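The bottom of the bin

Apr 26, 2022

There is a theory of household storage, which I held for years, that if you own a big enough bin you don't have to own anything else. No drawers, no dividers, no little bamboo trays. You put the utensils in the bin. When you want a utensil, you go to the bin. I was very pleased with this theory and explained it to people at dinner.

The trouble is that a big bin has a bottom, and the bottom has its own ideas. Long things go to one end and stay there. Small flat things work their way under the long things. Anything in a packet slides to the back and lies low until you've bought a replacement, at which point it comes right out and says hello.

I've been thinking about this because Marisol Londoño and I spent most of a morning on bins. She cooks for a living, at Petchrat, and has opinions on storage the way other people have opinions on baseball. Her view is that mess in a bin is never even. It goes to one side. You can shake it, tip it, or empty it on the floor and start over, and by the end of the week the spatulas have regrouped at one end like teenagers at a wedding.

I said mine weren't like that. Then I went home and looked at mine.

So, bins. Big gray one, utensils in a heap at the left end, as foretold. A small see-through packet leaning near the back. A thin green rod with a dark end lying right in the crease where the wall meets the floor, which is where thin rods go. Something blue and crumpled up by the front wall. And the finish has had a life: scuffs all over the floor, a rough dark patch worn into the pale wall, and a squiggle of a line to the left that looks a lot like a crack.

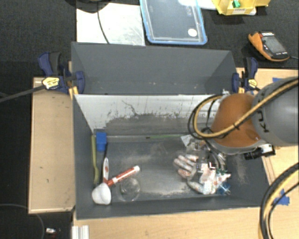

What I did about my own

First I took everything out, which I recommend only if you have a clear table and no guests coming. Mine covered the table and part of a chair. I found 3 bottle openers. We don't drink much of anything that comes in a bottle.

Then I sorted by length, on Marisol's orders. Long things stand up in a crock. Medium things get the bin. Short things go in a shoebox until I can face them, and the shoebox went on top of the fridge, so that may be a while. Packets of any kind are banned. I had one of yeast from Wilent that had gone as hard as a domino.

I also washed the bin, and this was a mistake - clean, it showed every scratch. I tried a paste from Odancombe that promises to bring back the original surface. It brought back some of the smell. The worn bits are still worn, only shinier around the edges, and I've decided I can live with them.

That was two weeks ago. I checked this morning and the whisk has already started drifting left, with a ladle behind it. I moved them back to the middle and shut the cupboard.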